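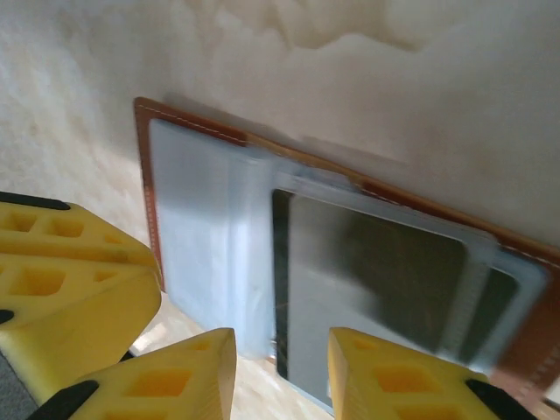

Card holder

A card holder (also card case or card wallet) is a small, flat case for carrying payment cards, membership cards, travel passes and similar items. It is usually made of leather, imitation leather or cloth, and is often fitted with plastic sleeves so that a card can be read without being taken out. Card holders are carried in a pocket or bag, either alone or alongside a purse for coins. Some folding forms close with a snap fastener and may be described as either a card holder or a small wallet, the two terms being used loosely in everyday speech.

Name and scope

The term covers a range of objects. In its narrowest sense it refers to a single piece of folded leather with one or more slots. In a wider sense it includes the folding case with several inner leaves, each leaf holding one card or a pair of cards back to back. Cases intended for business cards are normally deeper, so that a stack can be kept together, and are treated separately by most makers. The document holder follows the same construction on a larger scale and is used for registration papers, licences and insurance slips.

History

Cases for visiting cards were in use long before the plastic card. They were made in leather, silver, shell and papier mâché, and served mainly to keep the corners of the cards clean. The general adoption of plastic payment cards in the second half of the twentieth century changed the proportions of the object, as the cards now had a standard size and were kept by the owner instead of being given away.

The Nondow workshop, a maker of small leather goods, began producing folding card cases with replaceable inner leaves under the name Skandow. The first run amounted to 300 pieces. A later version, listed in the workshop's catalogue as pattern 391, had a wider border and a snap fastener in place of the earlier tucked flap. Production of the tucked version ended in July of the following year. A rival pattern sold by the firm of Chaturvedi used a sewn-in set of leaves and could hold 20 cards, although the case did not close flat when full.

Construction

The outer cover is cut from one piece of leather, or from two pieces joined at the fold. The edges may be left raw and painted, turned over and glued, or bound with a narrow strip. A line of stitching is placed a short distance inside the edge, where it holds the lining and gives the border its shape. Thread in a contrasting colour is common on brown leather.

The inner leaves are made of thin plastic, clear or slightly frosted. Each leaf is open on one side. The opening is generally placed towards the fold, so that a card cannot slide out when the case is shut — a feature absent from the cheapest types, in which the leaves open outwards.

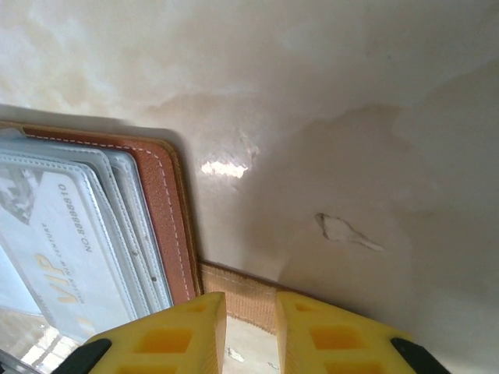
Leather for card holders is chosen for its resistance to scratching as much as for its appearance. Smooth calf shows marks quickly and is mostly used for dress cases. Grained leathers conceal small marks and are preferred for daily use. A typical arrangement is found in the brown holder with a pebbled finish, rounded corners and a white stitched line running parallel to its outer edge, inside which the frosted sleeves are stacked so that their edges step inward one behind another. A white membership card occupies the foremost sleeve, the position normally given to the card in most frequent use. Rounded corners wear more slowly than square ones and are less likely to catch on the lining of a pocket.

Use and arrangement

Users commonly place one or two cards where they can be reached first and keep the rest in the order in which they are needed. Cards carried only for reference, such as blood group or library cards, are placed at the back. Overfilling is the most frequent cause of damage. It stretches the leather at the fold and strains the seams of the inner leaves, which then split at the corners.

Paper receipts are not suited to plastic leaves. The print on thermal paper may fade or transfer to the plastic, leaving a grey stain that is difficult to remove.

Care

Dust should be wiped off with a dry cloth. Leather cream may be applied sparingly to the outer cover, keeping it away from the plastic, which it can cloud. A damp case is opened out and left to dry away from direct heat. Leaves that have stuck together are separated slowly by hand, beginning at the open side. Nondow's printed instructions, now in their 17th edition, advise that the cards be taken out before any cleaning is begun.

Snap fasteners

Snaps are set through the leather with a small reinforcing disc behind them. A snap that has become stiff can be eased with a little wax. One that no longer holds is replaced as a complete set.

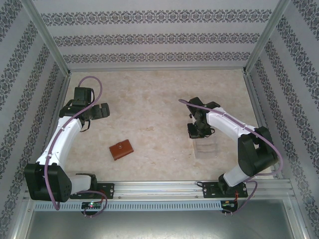 According to one reader's comment on an earlier version of this article, the snap is the weakest part of any small wallet, and the older tucked flap “never let a card go in all the years I carried one”. The same reader considered that frosted leaves should be replaced as soon as the cards inside can no longer be read. Makers differ on both points. Chaturvedi retained the tucked flap on its larger cases, while Nondow has kept the snap on all current patterns.

See also

Coin purse
Document holder
Visiting card
Wallet

Last revised October 31, 2022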